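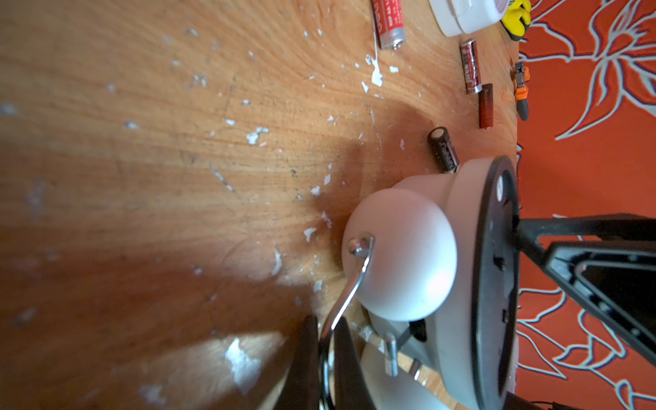
The Etow bench kit is a pair of small robot arms sold with a shared mounting plate, a controller for each arm, and the software to run both from one computer. Most of the mail we get is from people deciding whether the arms can manage household objects. AA batteries, small pliers and bent wire with a loop in it are the sort of thing the two-finger gripper is meant for. If your part is smaller than that, write to us before you order.

What comes in the box?
Two arms, two grippers, power supplies, cables and the bolts for the plate. The enclosure, the rails and the baskets are not included. Kavamura sells a frame that fits the plate without drilling.

How much space do I need?
A sturdy bench and enough room behind it for both arms to reach forward at full stretch. Bolt the plate down before you power anything on. Clamps work loose.

Can both arms work on the same object?
Yes. You set a shared zone in the software and the arms take turns or move together inside it. 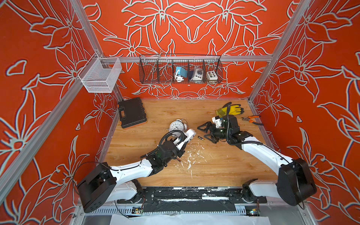

The shared zone is off by default. Turn it on under Cell Setup, then run the slow check once before using full speed.

Can I fit other grippers?
The Mondberg two-finger and the Van den Broek soft gripper both fit the wrist flange. You will need to enter the new finger length yourself.

How long are the fingers good for?
We suggest a new pair after 2,000 hours. Wipe them down when they pick up paint or glue. Don't use solvent.

How long is delivery?
Allow 13 working days. Orders placed in July take longer, as the shop is closed for part of the month.

Can I return it?
Yes, within six weeks, with all parts. Arms that have been opened up can't be returned but can still be repaired.

Page last updated 7 Jun 2019.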